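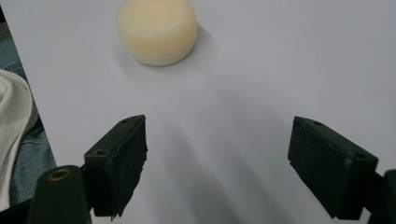 4 min read

Last updated: July

We use cookies to remember your list settings and to count visits to the archive. By continuing to read you accept this.

Subject: Re: [screen-list] Zallano, aging makeup and the Tavares cut

To the list,

I'm replying to the message from earlier this month about the lead in Zallano. I've kept the parts I'm answering and trimmed the rest.

> I saw Zallano at the Guvanside festival and I'm still not sure what
> people are praising. The lead plays the same woman at 40 and at 71,
> and every review talks about the makeup as if that were the acting.
> Five hours in the chair every day, we're told. Fine. But does she do
> anything under it? I thought the younger scenes were much stronger,
> and I would have been happier with two actresses.
>
> Also, does anyone know which version is going to theaters? The one
> I saw had no score over the last scene. A friend saw it in another
> city and says there was music right up to the credits.

On the first point, I partly agree. I saw the film at Guvanside too, at the 9 p.m. screening, and I had read about the makeup before I went in. That was a mistake. For the first half hour of the older section I was looking at her neck and her hands and checking for seams. When I went a second time I knew what it looked like, so I could leave it alone, and I found a lot more in the performance.

The scene I would point to is the one at the bank. She has to sign her name three times and the clerk keeps sliding the form back. She has very few lines. In the younger section there is a matching scene where she signs the lease, and she does it fast, talking to someone over her shoulder. At the bank she watches the pen the whole time. I don't think two actresses would have given you that, because the hand is the same and she grips the pen the same way in both.

Where I agree with you is the voice. She drops it too low in the older scenes and it comes and goes. In the phone call to her son it is almost her normal voice again, and then in the next scene it is back down in her chest. My guess is that those were shot weeks apart. Someone should have caught it in the mix.

As for the makeup getting all the attention, I put that down to how the film was sold. The first thing the distributor put out was a set of pictures of her in costume outside the market, and those were everywhere for a few days with headlines about how you would never know it was her. The trailer came much later. By the time the reviews ran, the makeup was the story and most of the critics wrote to that.

On your second question, there are two versions. The festival one is the director's, and it has no music over the last scene. The other is what people here have been calling the Tavares cut, after the company that bought the theatrical rights. It is up to 5 minutes shorter. As far as I can tell the differences are these:

- The score now runs under the last scene and into the credits.
- The long shot of the ferry is gone.
- The sister's second visit has been shortened, and you no longer hear what she says about the house.
- One line in the kitchen has been dubbed over.

The last of these bothers me the most. In the festival version she says she never liked the house, and in the other one she says she never liked the town. That changes what the sister's visit is about, and with the visit trimmed as well I think a new viewer would miss it completely.

The Tavares cut is the one going out wide, on 300 screens. The Liravlow, the repertory theater near me, has asked for the festival version and has been told it can have it for one week. It seats 300, and the first night is already sold out, so if you want to see it that way and you can get there, I would book now. I don't know of any other theater showing it. If anyone does, please post it to the list and leave the subject line as it is so that it threads properly in the archive.

One correction to the earlier digest while I'm here. It said that Zallano was the director's first feature. It is the second. The first one had a very short run and has never been on disc, but it was shown on television late at night at least once. I have a tape of it, not a good one. The lead is in that as well, in a small part as a hotel clerk, with no makeup to speak of.

I'll be at the Liravlow on the second night and will write again if the print differs from what we saw at Guvanside.

> Sorry if this has been covered already, I'm reading the digest and
> I'm a few behind.

It hasn't been, at least on this list.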